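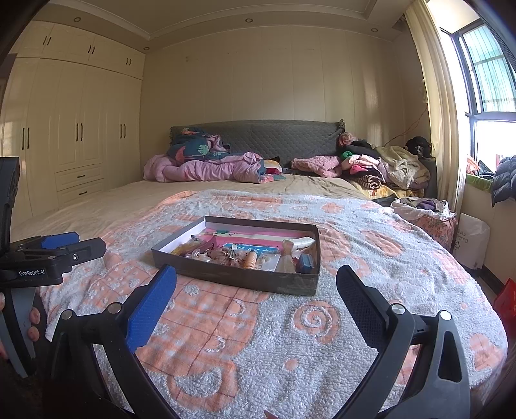 Step 1. Decide what one episode is

Before you record anything, write down in one sentence where an episode starts and where it ends. For sorting tasks with two hand-held grippers we use this one: "The episode starts when both grippers are open and outside the box, and it ends when both are open and outside the box again." Print it and keep it near the workplace. In our first round at Vestavmont we did not have such a sentence, and every operator stopped at a different moment. We lost 59 episodes out of 241 only because of this.

A box of small mixed things on a bed is a good starting task. The blanket is soft, so the box can move a little when a jaw pushes the wall, and the policy must learn to live with that. On a hard table you will not get this in your data.

Step 2. Choose which gripper holds and which gripper picks

With two arms there are always two ways to do the same thing. If the operator changes the roles freely, the learned policy will hesitate between them, and you will see both grippers go to the same object. Our rule is simple:

- An object in the left half of the box belongs to the left gripper.
- An object in the right half belongs to the right gripper.
- The free gripper waits open, outside the box, or steadies the wall.

Objects near the middle may be taken by either side, but not by both sides in the same episode.

Step 3. Label the phases

We label four phases: approach, close, lift, release. The first frame of "close" is the first frame where the jaws move toward each other. Do not wait for the contact, it is too often hidden behind the pad. For "lift", take the first frame where the gripper goes up with the jaws closed.

Clear bags and thin wrappers need special care. The jaws can be closed and there is still nothing between them. In this case label "close" as usual, and then mark the attempt as failed when the gripper goes up without the bag. Please keep the failed attempts in the set. Yasmine Morsy trained the same model with them and without them, and the version with failed attempts learned to try a second time, while the other one continued to the release point with empty jaws.

Step 4. Check the timing of the two streams

Each gripper records its own video. Bring both grippers together in front of you and close the jaws 2 times quickly before the first episode. Later you find these two closings in both streams and shift one stream until they match. If you record for a long time, do the same at the end — the clocks can drift, and one check at the beginning does not show it.

Step 5. Train a small model first

Do not wait for the full dataset. Take 95 clean episodes, train a small policy with the Druleck settings (action chunk of 16 steps, images scaled down to 224), and look at what it does on episodes which were kept apart. You look for these things:

- Predicted jaw opening closes too early. Usually the "close" labels are not consistent, go back to Step 3.
- Both grippers predict motion toward one object. Go back to Step 2.
- Predictions are good in one room and bad in another. You need more rooms, more episodes in the same room will help very little.

Step 6. Change the background before you change the objects

Our mistake at Grilemik was to buy many new objects and record all of them in the same place. It is better to carry the same box to another bed, a sofa, or the floor. Bedrooms with patterned blankets and piles of clothes are useful, the policy has to find the box by itself. After you have enough places, start to exchange the objects, a few at a time, and write in the log which ones are new.

The template for the log is in the Abou Zeid folder, together with the script for shifting the streams. The script expects that both files have the same frame rate, so convert them before you start it.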